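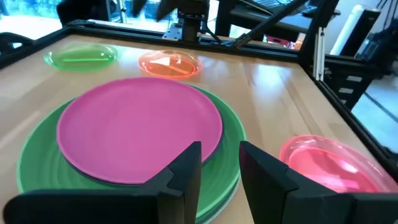 How often should I clean my chain if I ride most days?
Every 100 miles is plenty in dry weather, and right after any wet ride. I wipe mine with an old T-shirt and it runs beautifully!

1. Backpedal through a rag until it stops leaving black lines. I love this part - you can hear the chain get quieter.

2. One drop of lube on each roller, then go make coffee. Let it soak in before you wipe off the extra.

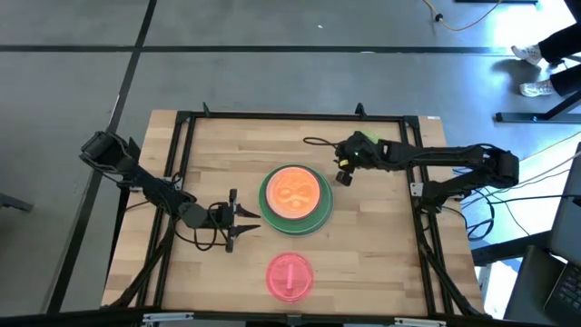
Green plate, mid-table.

3. Check for stretch with a ruler. Twelve full links should measure 12 inches pin to pin, and past 12 1/16 it's time for a new one. Mine lasted all the way to the Harlow ride in January!

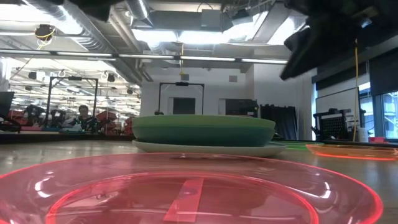
4. Wipe the jockey wheels too. Giuliana Benavides showed me how to scrape them with a popsicle stick - so much gunk!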